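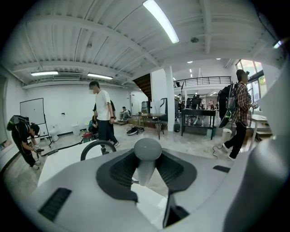

Progress Reports › Data Collection

Lesia demonstration set: status for June

Prepared by Nermin Başaran for Dirnisell

Collection with the hand-held grippers moved to the main floor at Tramasham this period. Several operators now record in the same open room, with backpacks worn by those who move between stations. Work at floor level and work at table height are logged as separate task groups.

The task list stands at 11 entries. Seven are closed and have passed review by Erhan Sezer. Three are still being recorded. The remaining one, cable routing, is on hold – the written instructions left the end state open to interpretation, and operators finished in different positions. Şengül Akbulut is rewriting them.

Review found two recurring faults. Some episodes start before the gripper is at rest, which spoils the first pose estimate. Others lose tracking when the operator turns quickly toward a plain white wall. The first is now caught by a check at upload. The second is handled by discarding the episode, and Sinan Eren is testing printed markers as a fix.

No policy has been trained on the full set. A trial run on the closed tasks is planned once the Yeom storage transfer is complete.

Needed from Dirnisell: approval of the revised task list, and a decision on whether discarded episodes should be kept.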